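Packing cell arriving in February, hand sorters worried about what's left for us
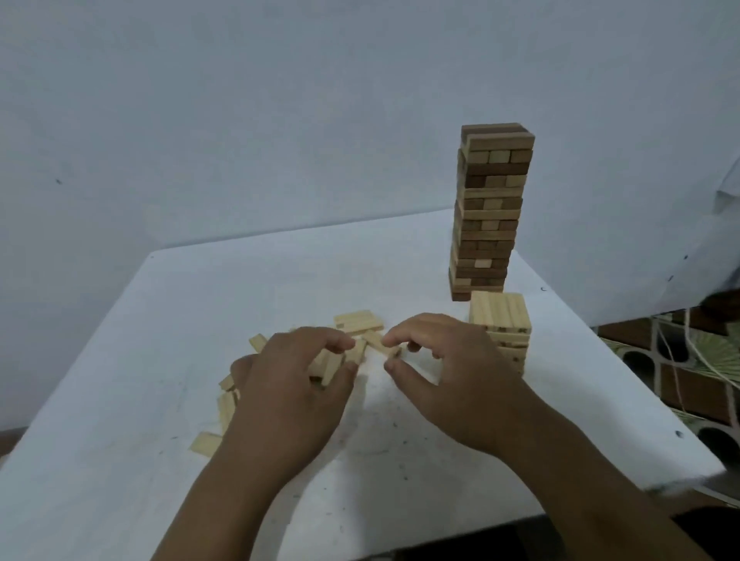 Asked by Grażyna Sadowski
October 6, 2023
Filed under: Work and workplace > Automation

I work at Bowen, where we sort and box wooden stacking-block games. There are 13 of us on the benches. You pull the pale blocks out, check the ends, square them up into a bundle and pass them on. We also build towers by hand from the mixed dark and pale blocks to see whether a batch stacks properly.

Management has told us a robot cell from Plodora is being fitted in February. It will do the bundling and boxing. They say no jobs will go, but they haven't said what the jobs will be. Checking and tower building stay with people "for now". We are paid a bench rate plus a bonus per box, and I can't see how the bonus works if the machine fills the boxes.

Has anyone been through this? What should I be asking before it arrives, and is it worth putting my name down for the operator training?

Byung-chul Oh
Replied the same day

Yes, put your name down. I was at Peken when they automated the packing end. We had 21 people on the line and four were trained in the first round. Those four ended up on a higher grade, and the second round was put off twice.

On the bonus, get it in writing before the cell is switched on. Ours was frozen at the average of the previous 26 weeks, and we had to push for that. The first offer was to drop it and review later.

The work itself changed more than I expected. Before, you did a bit of everything and talked to whoever was next to you. Afterwards I spent most of a shift clearing stoppages and refilling trays — easier on the wrists, much duller, and you can't walk off when you like because the cell stops if it isn't fed. Ask these:

Who decides the speed, and can the bench slow it down?
Who clears a jam, and is that person trained to lock it off first?
Does checking get its own target once packing is faster?

The third one caught us out. The machine could box 2000 sets a shift and the checkers were expected to keep up with it.

Oğuzhan Dağdelen

They always say no jobs will go. Look for another one.

Gil-soo Noh

I install cells like this, though not for Plodora. Small loose blocks lying at all angles are harder to pick up than people think, so expect the first weeks to be slow and expect somebody to be straightening blocks by hand in front of it. Ask whether that person is counted as bench or operator. At Gundis it was left unclear and they were paid the lower rate until the union rep raised it.

Also ask to see the layout drawing now. Moving a table on paper is cheap.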